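Sat, track notebook. Brivunbridge, 9 am start, wind swirling on the back straight

Timing gates first. Gate 2 dropped 28 splits out of 233 last week so swapped the cell and re-leveled the tripod. Ran 80 test trips through it, zero drops. Good. Leave the old cell out of the kit, it's marked with an X.
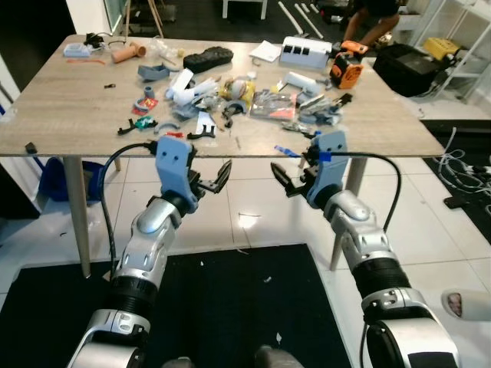

Bench, Saturday.

Hurdle sessions after. 320 m reps off the Olmont spacing, kids run the first three hurdles clean then start chopping steps into the fourth. Same as May. Touchdown times say they lose it between 4 and 5, and the coaches' hand times say 5 to 6. Trust the gates for now but check the hand sheet, someone may have started counting from the blocks.

Still to do:

1. Re-mark hurdle 4, the paint is nearly gone in lane 6
2. Ask Araya for the lighter crossbars, ours tip late and it's messing with the trail leg numbers
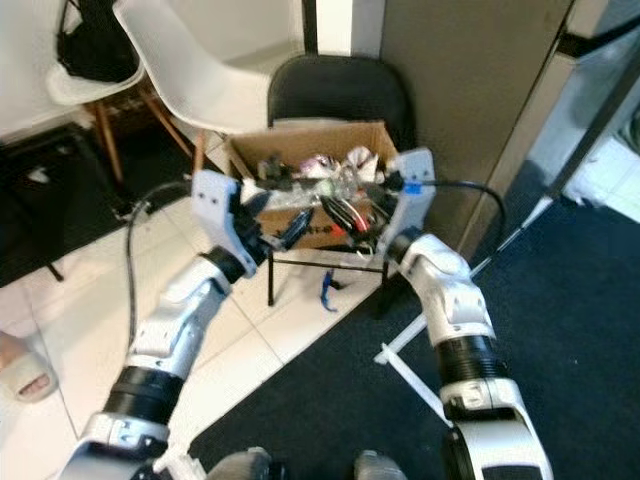 3. Copy splits onto the shared sheet before Monday, with wind
4. Spare tape measure. The steel one, not the cloth one, cloth stretches

Wind gauge read high again on the homestretch. Moved it a meter further from the rail and it settled. Dont put it back.

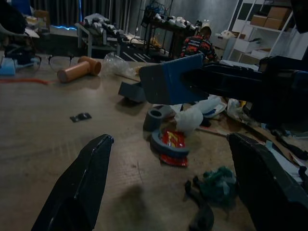
Gumia Track & Field, Equipment and Timing

Relay exchange stuff: zone entry speed looks fine, outgoing runner leaves early on nearly every try. Move the check mark back two foot lengths and retest. If it's still early then it's a reaction thing and the mark isnt the problem. Inside pass only until we have numbers for both.
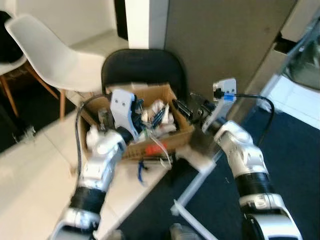 Chair and box, same day.

Next time: gates up before warmup, fresh cells in all of them, start list printed. Gate 3 beeped twice on one runner, probaly the arm swing, try it lower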